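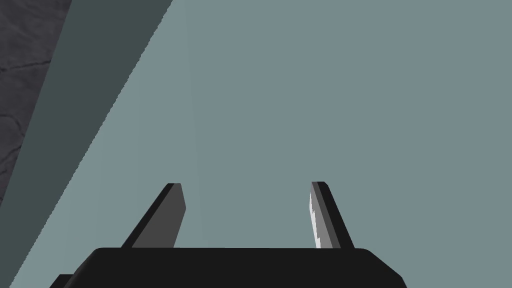
Ticket 642, opened Fri 17 March
Product: Veloso photo printer, connected over wifi, printing through Drilta
Status: open (please don't close it again!)

My grays are coming out purple, and I'm about ready to put this printer out on the curb. It printed beautifully from July right up until the Drilta update, and ever since then anything cool and neutral gets this lavender cast, like somebody washed it with a new purple towel. Skin looks fine, grass looks fine, red is gorgeous. But take a big flat stretch of light blue-grey like the one up top, with the black parts down at the bottom of it: the black prints black, no complaints, and the blue-grey comes out the color of a bridesmaid dress. On my screen it's totally normal. On my phone it's normal too, so I don't think it's my monitor.

What I've tried so far, in order, so you don't have to send me the list again:

Nozzle check. Came out perfect, no gaps in any color. I did it a second time after lunch and got the same thing.

Head cleaning, 2 rounds. No change, except that my magenta is lower now (thanks).

New cyan cartridge. The old one still had some in it but I was desperate. No change. I bought it from the Omdale store so it's the real thing, and I have the receipt if you need it.

Different paper. I normally use the Hondano satin and I switched to plain copy paper just to see. Still purple, only duller. Then I tried the matte, and that was a bit better, or maybe I was just tired of looking at purple by then.

Turned the printer off at the wall and left it off overnight. Nope.

Your first reply told me to reinstall the driver, so I did that too. It took forever, then it asked for the wifi password all over again and set my paper size to something I've never heard of. I got that sorted out and ran the same test print. Purple!

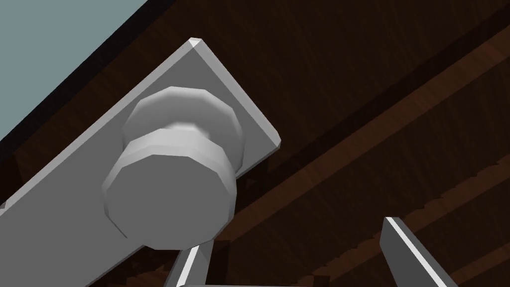 Okay, so here's where it gets interesting. Last night I skipped Drilta completely and printed straight from my phone, same file and same Hondano satin, and the gray was gray. I held the two prints side by side under the kitchen light and then again by the window this morning, and it isn't even close. So the ink's fine, the heads are fine, and I'm pretty sure I replaced that cyan for nothing.

After that I went poking through the Drilta settings. Under Color there's a box called "Let the app manage color" and it was checked. The printer has its own color setting, and that was on as well. I don't remember ever touching either one. I turned off the one in the printer and left the Drilta one alone, and my next print came out maybe three-quarters fixed. There's still a little pink in the lightest grays, mostly toward the edges of the page.

My questions for you:

Should both of those be off, or just the one?

Did the update switch the box on by itself?

And is there a way to go back to the version I had before? I have 194 pages of a family album to print and I've only done the first 10, and those 10 now have to be done over.

I can scan the good print and the purple one for you, but my scanner is part of the same machine, so who knows what color they'd end up. Evenings are best if you want to call. I'm leaving everything set the way it is until I hear back.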